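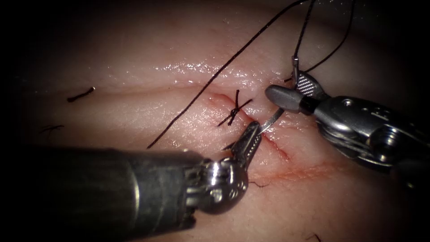
Fig. 2. Curved needle at a diagonal incision, one set of jaws on the shank and the second instrument close by.

Suturing Basics, handout for the November skills block

Okay, needle work! We spent the last session on knots, and I know a lot of you would happily stay there, but a nice knot on a badly placed stitch is still a bad stitch. So keep Fig. 2 next to you while you read.

Look at where the jaws hold the needle. They're on the shank, and that's where I want yours. Grab too near the point and you've got nothing left to push through the tissue (and you'll blunt it). Grab way back where the thread attaches and the needle wobbles and turns on you. I start people a little past halfway back from the point and let them fiddle from there.

Then the curve. The needle is curved, so your wrist has to travel in a curve too. Beginners push straight ahead, every single year, and the tissue bunches up in front of the point. Go in as close to square with the surface as you can and roll. If you feel yourself shoving, stop, back out along the same path and try again.

Notice also that the incision runs at a slant. Your stitch should cross the cut at a right angle, wherever the cut happens to point, so turn your whole setup to match the line before you start. Same bite on both sides, please!

One more thing about shine. Moist tissue throws little white highlights, and they're easy to confuse with a bit of thread or the needle tip. I still get fooled. Move your eye to the red line first and work outward.

For practice: 2 rows on the Liltar pad, slanted cuts only, before we meet in the Prinmont room. Use the long thread, and leave your worst row in so we can talk about it. The reading is the Sæther chapter on needle angles. Skip the history part at the front unless you like that kind of thing (I do).

Pads go back in the Noltimitz drawer, needles in the sharps box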